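Sheet-Metal Bins: Cleaning, Rust and Scratches

Workshop tips — updated 01/02/2025

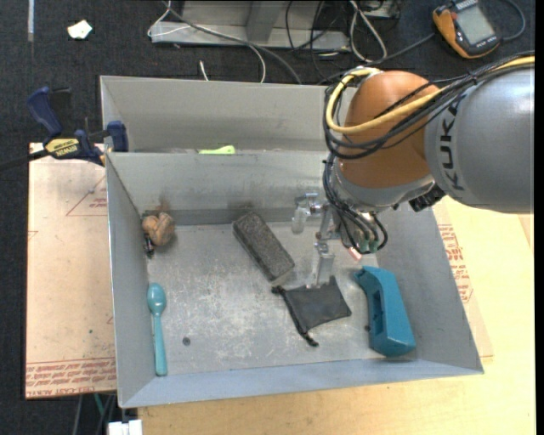

Kinga Vida writes that her painted steel bins rust first along the bottom seam, well before the scratched floor shows any brown, and asks whether sanding the floor is worth the trouble at all.

In most cases it can wait. A scratch in the open dries quickly. A seam holds water and grit, and the coating is thinnest at a folded edge. Check the seams first and the floor second.

Emptying and dry cleaning

Tip the bin and brush toward one corner. Use a stiff nylon brush. A wire brush will take off sound paint along with the dirt, and on galvanized sheet it cuts through the zinc. Follow with a vacuum and a crevice nozzle. A magnet wrapped in a plastic bag picks up filings; turn the bag inside out over the trash and pull the magnet free.

Washing

Warm water and a few drops of dish soap per bucket. Oily bins get a wipe with mineral spirits beforehand, outdoors, with gloves. Lay the rags flat to dry in the open, away from anything that can burn. Do not ball them up.

Rinse, wipe, then stand the bin on its short side for 60 minutes so the corners drain. Compartment dividers that are spot-welded trap water underneath. Blow these out with compressed air or a hair dryer on low.

Telling a scuff from a scratch

Rub the mark with a damp melamine sponge. If it fades, it was material left on the paint by whatever slid over it. If it stays and catches a fingernail, the coating is cut. Bright metal needs only cleaning and touch-up. Brown metal needs sanding.

Touch-up

1. Sand the rust spot with 120 grit, then feather the paint edge with 240.
2. Wipe with denatured alcohol and let it flash off.
3. Brush on a thin coat of metal primer. Galvanized sheet needs a primer labeled for zinc.
4. Two thin coats of enamel, with the drying time on the can between them.
5. Leave the bin empty for 5 days. Enamel that is dry to the touch still dents under bolts.

For seams, run a narrow bead of paintable sealant after the primer and smooth it with a wet finger. Old sealant has to come out completely first — new will not hold on it.

Liners

A rubber mat saves the floor but hides moisture. Lift it once a month. Ribbed matting is better than flat, ribs down, so that air can move. Cut it slightly short on each side. Cardboard should not be used in an unheated shop; it draws damp and keeps it against the metal.

Small parts and sloping sides

Sloping walls make it easy to scoop out the last few screws, though flat washers stick to the bottom. A plastic dustpan with the handle sawn off works as a scoop and does not mark the paint.

Anikó Fülöp adds that car paste wax on the slopes, buffed out, keeps sawdust from clinging through most of a winter. Keep wax off any surface due for repainting.

Next page: Labels that survive oil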